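Library > Retail Operations > Merchandise Categories > Chapter 6

Search this title Enter keyword Go

Chapter 6
Writing and Maintaining Toy Product Listings
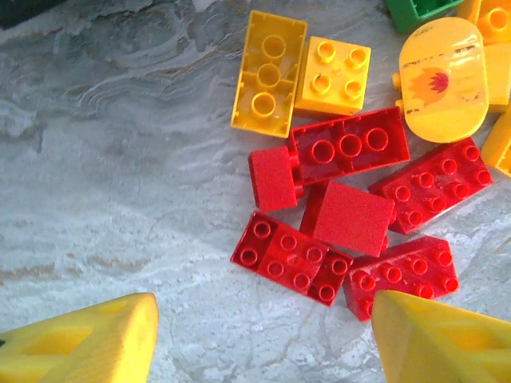 Younes Filali objects that a listing should sell before it informs, and that a buyer who wants measurements can write to the seller and ask for them. The objection is a common one in the trade. It is taken up in Section 6.2, where the cost of answering such messages is set against the cost of recording the measurements once.

6.1 Scope of the chapter

A product listing is the record a buyer consults in place of handling the goods. For toys, the record has to serve two readers at once. The first is the adult who pays, who may never have seen the toy in use. The second is the retailer's own staff, who use the same record to pick, pack, restock and process returns. Most of the faults treated in this chapter come from records written for one of these readers only.

The chapter covers the title, the body text, the attribute fields and the age grade. Pricing is left to Chapter 7. Safety testing is mentioned only where a test result has to appear in the record.

6.2 Attribute fields

An attribute field holds a single fact in a fixed form. Item length is an attribute; "great for small hands" is body text. The distinction matters when records are exported from one system to another, as body text is often shortened on arrival and attributes usually are not.

Dimensions should be given for the assembled toy and, separately, for the retail package. The two are confused more often than any other pair of fields. In June, the toy seller Mumow reviewed 258 of its own records and found that 30 of them gave the package size as the item size. The error was largest for sets sold flat, where the carton is wide and shallow and the finished toy is tall. Returns on those sets were coded "not as described", which placed the fault with the supplier and hid it from the person who could have corrected the record.

Weight follows the same rule. If only the shipping weight is known, it should be entered as the shipping weight and the item weight left blank. A blank field can be found by a search and filled in later. A wrong figure looks complete.

6.3 Age grade

The age grade states the youngest age for which the manufacturer intends the toy. It is taken from the manufacturer's documents and copied without change. Staff sometimes lower it when a toy seems simple, or raise it when a toy seems hard to put together. Neither adjustment is acceptable. Small-part warnings, where they apply, are copied in the same way and placed above the body text - a buyer reading on a phone may not scroll further.

6.4 Titles

A title names the brand, the product, the variant and the quantity, in that order. Adjectives of praise are left out. Guadalupe Zepeda's study of the Binwood catalog, discussed at the end of this chapter, compares 2 forms of title for the same pull-along toy and traces how each one behaved in search. The longer form repeated the word "toy" and pushed the color out of the visible part of the line, with the result that buyers opened the record to learn something the title should have told them.

6.5 Terms used in this chapter

Parent record: the record that groups the color and size variants of one toy.
Variant: a version sold under its own stock number.
Orphan: a variant whose parent record has been deleted. Orphans remain on sale but cannot be reached by browsing.

Section 6.6 begins with the parent record and the order in which its fields are filled.

Shares 6 Comments 2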